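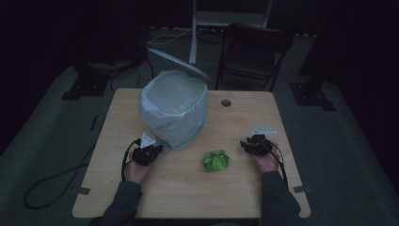
Trash task, seen from the head camera. The green ball is the object to throw away.

October 3, 2026

I have promised in February to write about my work more often, and after that I wrote one post about bread. So now I will write about the trash task, which took my whole summer.

The task is simple to say. There is a small trash can on the table and a crumpled ball. One hand opens the lid and keeps it open, the other hand takes the ball and drops it inside, then both hands go back to rest. We record a person doing it with grippers worn on the hands, and from the recordings we train a policy which we call Gallov. Then Gallov must do the same with the two arms of Hedar, our robot. The arms have the same grippers as the person, so the view from above is similar enough that we do not need to control the robot by remote to get the data. This saves a lot of time, and also my back.

At the beginning of summer we had 1628 recordings from three people. I was one of the three and I think I was the worst, you will see why. We trained on everything and tested with 20 trials, each with the ball in another place. Gallov finished seven of them.

For some days I believed that the problem is the ball. It has a strange shape, it rolls a little when you touch it, and after many grasps it is flatter than it was. I made new balls. I also changed the lamp. Emlyn Howells, who supervises me, let me do this for almost two weeks and then asked me how many times the robot had dropped the ball. I looked at the videos again. It was one time.

In the other failures the robot did not drop anything. It picked the ball nicely, it moved it near the can, and then it stayed there. The left hand was touching the lid but the lid was not open enough, or it had opened and fallen back, because it is a swing lid and it wants to go back to its middle position. The right hand was waiting. Sometimes it waited until I stopped the trial. I have a video where it waits more than a minute with the ball in the air, very patient, like a person in front of an elevator.

So I watched how we, the people, do it. It is boring to watch yourself throwing trash, but I recommend it to everyone who collects data. When I open the lid with my left hand, I feel that it is open. I don't look at it. Many times my head has already turned to the ball, and the can is only in the corner of the view. Then I bring the ball and drop it. In the recordings the lid is always open at that moment, in almost every one, because a human does not let it fall. If it slips a little I correct it without thinking, and the correction is so small that you can see it only when you play the video slowly.

This means that Gallov had never seen a lid that fell back. It knew two situations: the lid is closed and the right hand is far, or the lid is open and the right hand is near. Closed lid with the ball near it was a new world, and in a new world it did the safest thing it had learned, and this was to wait. Where had it learned to wait? From me. I have a habit to stop for a moment before I release the ball. The other two people don't do it. When I sorted the recordings by person and plotted the speed of the right hand, my pauses were clearly visible, and they were long. I was a bit ashamed when I showed this plot in our group meeting in Pritchard, but it was also the most useful plot of the summer.

What we did after that is not complicated, and similar things were done before by others with corrections on the real robot. We only wanted to know if it works also without the robot, with the grippers on the hands.

First, we cut my pauses. Not all of them, only where both hands were almost still and the ball was already held. I wrote a small script for it and I checked the cuts by eye, because the first version was cutting also the moment when the gripper closes. A closing gripper is also a hand that does not move! I lost an evening with this mistake.

Second, we recorded 50 new demonstrations which start in the bad situation. The person holds the ball near the can, the lid is closed or half open, and the recording begins there. The person must look at the lid, move the ball a little away, open the lid again and continue. The part about looking is important, so we made it a rule: before you release, the head must be turned so that the opening of the can is in the view. It felt very artificial in the beginning. By the end I was doing it also at home with my kitchen trash.

We tested each change alone, because Emlyn is strict with this (and he is right). With only the pauses cut, the robot waited less but it pushed the ball against the closed lid, so the result was again seven of 20. I was disappointed that day and went home early. With only the new demonstrations it was nine. With both together it was 12.

I know that 12 of 20 is not a number for celebrating. With so few trials, the difference between seven and nine can be luck, and I would not defend it in front of a strict reviewer. Also I tested everything myself and I knew which version was running, so next time somebody else should place the ball. But when I look at the failures, they are different now, and this convinces me more than the number. In the last test the robot never stayed waiting until the time was over. It tried again. In two trials it opened the lid three times before it succeeded, and the movement of stepping back with the ball is exactly the one from the new recordings. The eight failures that remained are mostly ones where the left gripper pulls on the plastic bag together with the lid, and then everything becomes a mess. The edge of the bag is folded over the can, so there is always some plastic close to the fingers. I have no good idea for this yet. Somebody in the group said to remove the bag, but a trash can without a bag is not what people have in their kitchens, so I prefer to keep it.

There is one question I still can't answer. If 50 recordings of recovery help this much next to 1628 normal ones, how many of the normal ones did we need? I want to train again with only a part of them and see when it breaks. The training is cheap compared with our hours at the table, and I regret that I did not do it in the beginning, when it would have saved work for three people.

In the next weeks I have to present this at a small workshop in Hanthorpe, a short talk and a poster. I am nervous about the talk, less about the poster. The plot with my pauses will be on it, with my name removed from the legend, and now all of you know who is "person C". If you collect data in a similar way and you have found a good trick for the bag, please write me in the comments, I read all of them even if I am slow to reply. The second bread post is half written.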